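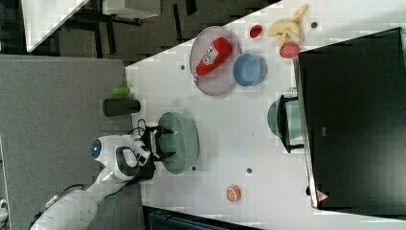 碗

碗是一种口大底小、用来盛饭盛汤的圆形器皿，大概是人类家里最常见的一件东西了。我写这个条目的时候手边就放着一只，里面是半碗凉掉的小米粥，所以下面的内容难免带点个人感情，各位多包涵！

名称和分界

先说碗和盘子怎么分。我查过不少说法，没有哪一种能让所有人服气。比较通行的看法是看深浅：深的叫碗，浅的叫盘，介于两者之间、口又特别大的，有人叫“浅碗”，有人叫“汤盘”，还有人干脆叫“盆”。我外婆管家里所有能装汤的东西都叫“钵头”，连搪瓷脸盆也不例外（对，就是洗脸的那种，只不过那只专门拿来和面）。古书里还有“盂”“盏”“瓯”这些字，盏和瓯一般偏小，多跟茶酒有关，盂则大一些，盛水盛饭都行。“碗”字旧时也写作“盌”“椀”，底下是皿，旁边是木，从偏旁就能猜到它曾经用什么做。

各部分的叫法

一只普通的碗，从上往下有口沿、腹、底，底下多半还有一圈圈足。口沿可以直，可以往外撇（叫“撇口”或者“侈口”），也可以往里收（叫“敛口”）。撇口的碗喝汤顺嘴，敛口的碗端着走路不容易洒，我自己偏爱撇口，虽然洗的时候老磕在水龙头上。圈足的用处很实在，盛了热汤以后碗底不直接贴着桌面，端的时候手指也有地方扣。翻过来看圈足里面，有时能看到款识，有时就是一圈没上釉的涩胎，摸起来沙沙的，拖过漆桌面会留印子，我家餐桌就是这么遭殃的。

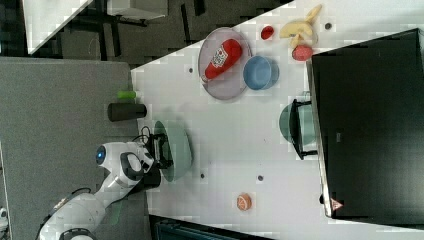 材料

陶碗出现得最早，新石器时代的遗址里就有，用泥条盘起来，或者放在慢轮上修整，烧成以后质地比较松，会渗水。瓷碗后来居上，胎细，釉面光，洗起来省事。木碗轻，不烫手，在高原和草原上一直很受欢迎，有些用树瘤旋出来，纹路漂亮得不得了！漆碗、金属碗、玻璃碗、搪瓷碗也都各有各的地盘。到了近代，塑料和密胺的碗进了食堂和幼儿园，摔不烂，就是用久了容易花，密胺的还不能进微波炉，这一点请务必看碗底的说明。

说到釉色，我得多啰嗦几句。青釉从灰绿、豆青到粉青，差一点火候就是另一个样子，所以老窑里出来的一批碗，摆在一起常常深浅不一。现在市面上流行那种偏灰的绿色，网店喜欢叫它“鼠尾草绿”，配白米饭确实好看，配番茄汤就有点……见仁见智吧。

我认识一位做陶的朋友Duangjai Wongsuwan，她在自己的工作室里给一家叫Gresetti的小餐馆做过一批碗，一共200只。她跟我讲，最麻烦的是让它们能摞得起来，圈足大了一点点，摞到第五只就开始晃。后来她把样碗返工了好几遍，从2月一直弄到夏天，餐馆那边倒是不急，先拿旧碗顶着。我去吃过一次，点了碗鱼汤，把碗翻来覆去看了半天，服务员大概以为我在找头发。

大小和容量

碗的大小没有统一的标准，各家厂都按自己的习惯来。我手头这本Drellow的旧目录里，最小的蘸料碗容量是100毫升，汤面碗有900毫升，中间还夹着一款434毫升的，数字这么零碎，我猜是从别的计量单位换算过来的。Iser家的目录则只标口径，不标容量，买回来才知道能装多少，我在这上头吃过亏：本想买个饭碗，收到的几乎可以拿来养水仙。

菜谱里写“一碗水”的时候，我劝大家别太当真。各地的饭碗差得很远，南方的小，北方的大，粤菜馆里的翼碗更是两口就见底。做馒头这种事，还是老老实实上秤。

用法和规矩

东亚一带吃饭讲究把碗端起来，拇指搭着口沿，其余几根手指托着圈足，趴在桌上吃会被长辈说。韩国的习惯就不一样，饭碗通常放在桌上，用勺子舀着吃，金属碗烫手，端也端不住。西式的汤碗也多半不离桌。筷子插在饭中间是忌讳，因为像供饭；敲碗边也不行，老人说那是讨饭的做派。我小时候因为敲碗挨过的骂，加起来能写满一本作业簿。

过年打碎了碗，要赶紧说一句“岁岁平安”，碎片拿红纸包好，过几天再扔。我妈连摔个一次性纸碗都要说，我觉得这已经是条件反射了。

修补

从前一只碗破了是舍不得扔的，街上有锔碗的匠人，用金刚钻在裂缝两边打小孔，再钉上扒钉一样的锔子，补好了照样盛汤。另一种办法是用大漆粘合，再在接缝处描金粉，做一次要等漆慢慢阴干，急不来，皮肤敏感的人还可能被生漆咬得又红又痒。我试过一回，用的是Pinheiro牌的入门材料包，接缝描得像蚯蚓爬，那只碗现在放在门口装钥匙。要提醒一句，有些材料包里配的是合成胶，补过的器皿别再拿来盛吃的，动手前把说明书读完。

另见：盘、钵、盏、圈足、青瓷、锔瓷

本条目最后修改于8月26日，添了“修补”一节，釉色那部分我还想再补一点南方窑口的内容，手上有资料的朋友欢迎直接改。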